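Dolluvgate Clothing Swap Comes Back in January, and It's Twice the Room

FOR IMMEDIATE RELEASE

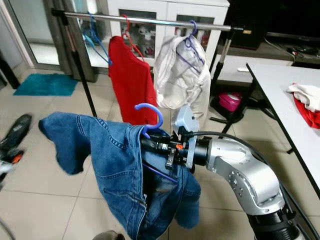

DRIDGATE -- I'm Maritza Sánchez, and I get to share the news I've been sitting on for weeks: the Dolluvgate Clothing Swap is coming back this January, and we've got both floors of the old Ríos furniture store on Canal Street this time! If you came last year you'll remember the line for the one mirror. We heard you. There will be more mirrors (and a proper coat check, which was my own personal crusade).

For anyone new to this, it works like so. You bring clean clothes you don't wear anymore, you get a ticket for each piece, and you trade your tickets for whatever catches your eye. No money changes hands on the swap floor. Last January 129 households took part and over 1000 pieces went home with somebody new, including a green wool coat I still think about.

We're hoping for 3000 pieces this year, so please dig deep in those closets. Denim is always the first thing to go, and kids' sizes run out before lunch, so if you have either one, you'll be very popular at the door. Winter boots are welcome too. We can't take underwear, swimsuits or anything with a stuck zipper -- sorry, I know, but we ended up with a whole bin of those.

Heriberto Quintero is back at the mending table, and he's bringing a second sewing machine. He'll hem pants while you wait, one pair per person. "Last year I did hems until my foot went numb on the pedal," he told me. "I had a great time. I'd like a better chair."

Also new is a repair class upstairs with Nhyira Essien, who teaches sewing at the Rurnia Street library. She'll cover patching a worn knee, moving a button and taking in a waistband by hand. The class is free but has just 6 seats, and you do need to sign up ahead at the library desk. Bring something of your own to work on if you can.

Doors open at 9 a.m. and we wrap up at 3 p.m. You can drop clothes off early at Ríos any afternoon in the week before; ring the side bell and give it a minute, the stairs are long. Anything left at closing goes to the Dridgate winter clothing closet.

Street parking fills up fast, so take the bus if you're able. It stops right across from the store.

Press and photo requests: Ruby-Lee Baxter, Dolluvgate Clothing Swap, at the Ríos building, Canal Street, Dridgate. She's happy to set up a visit on the morning of the swap, before the doors open.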